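Folded note

A folded note is a small sheet of paper or thin card, usually square or nearly so, that is creased and closed on itself so that it can be passed along, tucked away or stood up on a desk without an envelope. It belongs to the large and friendly family of household paper folding, which also takes in place cards, seed packets, paper bookmarks and the little tents people set beside dishes at a potluck supper. Most people learn to make one as children and never think of it as having a name, although it has quite a few of them, depending on where you grew up and who was passing notes to you.

Names

In Brorncombe the usual word is "foldover," and older residents keep "foldover" for the plain kind with a single crease, while anything with a tucked flap is called a "pocket." In Sallbridge both are simply "desk notes." The name "Vaher fold" is sometimes given to the version with two creases and one corner turned in, after the village of Vaher, where notes of this sort were left for the baker in the evening and picked up with the bread. Whether the fold began there is hard to say, and people from Ornora, who make the very same thing, are generally happy to argue the point over coffee.

Paper and size

The paper matters more than beginners expect. Very thin sheets take a crease beautifully but flop when stood on end, and heavy card stands up nicely but is apt to crack along the fold, especially if the crease runs across the grain. Something in between is pleasant to work with, and many folders like a light tint, which hides small smudges and still lets pencil and ink show clearly. A handy size for everyday use is a square 12 centimeters on a side, with 14 centimeters preferred by people who have large handwriting or a great deal to say.

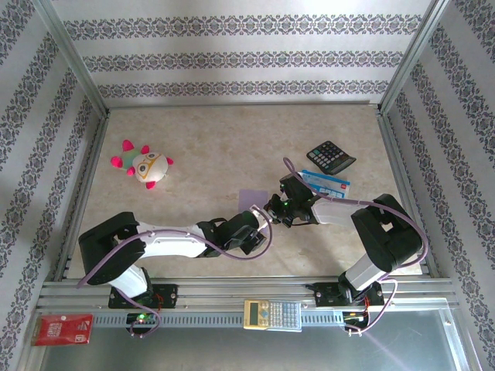

A square is the most forgiving shape to begin with, as it can be turned any way round before the first crease and there is no long side to keep track of. It can be folded edge to edge for a little booklet or corner to corner for a triangle, and both are easily opened again if the writer remembers one more thing. Color helps as well when the note has to share its place with other belongings. A pale lavender square is easy to pick out from a black calculator or a blue-and-white printed card, and it has none of the loudness of a plush toy with bright pink-red limbs, so it can sit among such company and still look like something meant to be read.

Folding

The simple foldover is made by bringing one edge across to the opposite edge, lining up the corners, and only then pressing the crease. It is tempting to press first and line up afterward, and nearly everybody does so for years. The paper should be held lightly at the open side while the fold is run down from the middle toward each end, which keeps the two layers from sliding against each other. A fingernail makes a good sharp crease. So does the back of a spoon, and a bone folder is lovely if there happens to be one in the drawer.

Evanthia Theodorakopoulos, whose booklet on household folding was passed from kitchen to kitchen in Sallbridge for many years, taught her readers to make a soft crease first and a hard one second. "Let the paper tell you where it wants to go," she wrote, "and then be firm with it." She was also fond of folding on a smooth, hard surface, having once spoiled a whole batch of place cards on a quilted tablecloth, a story she told at some length and in more than one chapter.

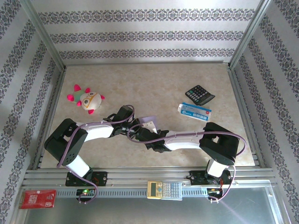

For the tucked version, the sheet is first folded as before, and one corner of the upper layer is then turned in and slipped under the edge of the lower one. The tuck should be snug enough to hold in a coat pocket and loose enough to open without tearing. Folders who make a lot of these often prepare a whole stack with the soft crease only, write on them as needed, and finish the hard crease at the last moment.

Buckling

Buckling is the small rumple that appears close to a crease when the two layers have been pushed toward each other unevenly, or when the sheet has been bent by its lower edge while the upper part was left to stand. It is a very common fault and a mild one. In thin paper it usually shows as a ripple, and in stiffer stock as a little triangular flare near the corner.

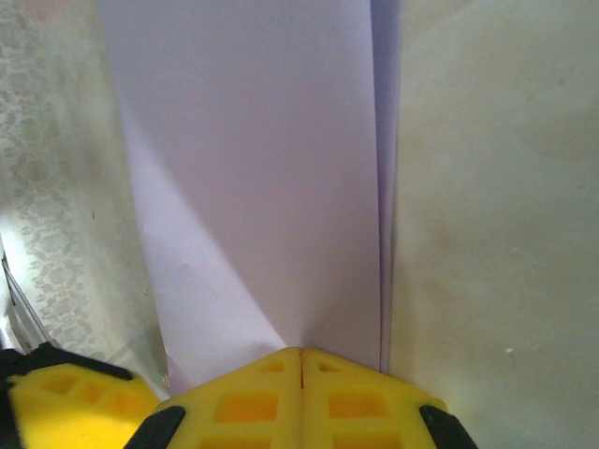 Can a buckled sheet be saved?

Usually it can, as long as the crease has only been made softly. Open the sheet, smooth it from the center outward with a clean hand, and leave it under a heavy book overnight before folding it again along the same line. A hard crease will always leave a mark, and such sheets are best kept for shopping lists.

Keeping

Folded notes that are worth saving are best stored opened out flat, with a plain sheet laid between them, away from damp and strong sun. Those with a tucked corner should be untucked first, gently, starting from the folded side.

See also: Place card; Bookmark; Seed packet; Bone folder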